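Home Storage Laundry Work Tables Contact

May 19, 2024
By the Gradthorpe Product Office

The Flestent is an open-topped rectangular basket in olive green, intended for folded clothing and household linens. It is supplied by Gradthorpe to homes, schools and residential facilities. 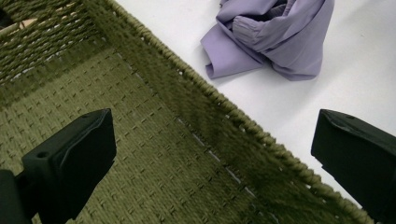 WEAVE AND RIM

The floor and walls are woven from twisted cord in a close, regular pattern. A thick braided rim finishes the top edge. Item 138 is the standard size; item 109 is narrower and suits closet shelves. 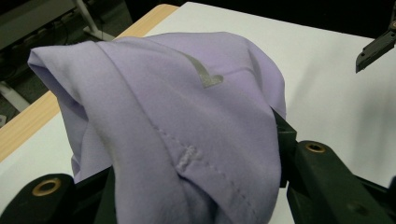
Suitable Contents

Shirts and other light tops may be placed in the basket folded or gathered. Garments with buckles or exposed hooks should be bagged first – the cord can catch on them.

A cutout handle in the end wall allows the basket to be drawn from a shelf with one hand.

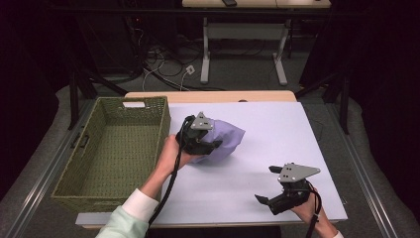 Chantharasri writes that the baskets stay in shape when kept half full, but that a liner would be welcome for socks and other small items.

A cotton liner is sold separately in packs of 2. Liners should be washed before first use and laid flat to dry.

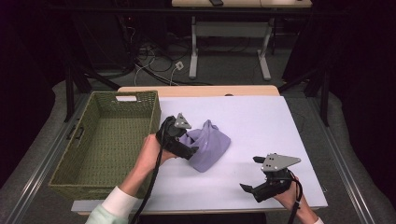

Useck, April – The Useck warehouse holds 1,456 baskets in olive green. Orders are filled in the sequence received, and written confirmation is sent upon dispatch.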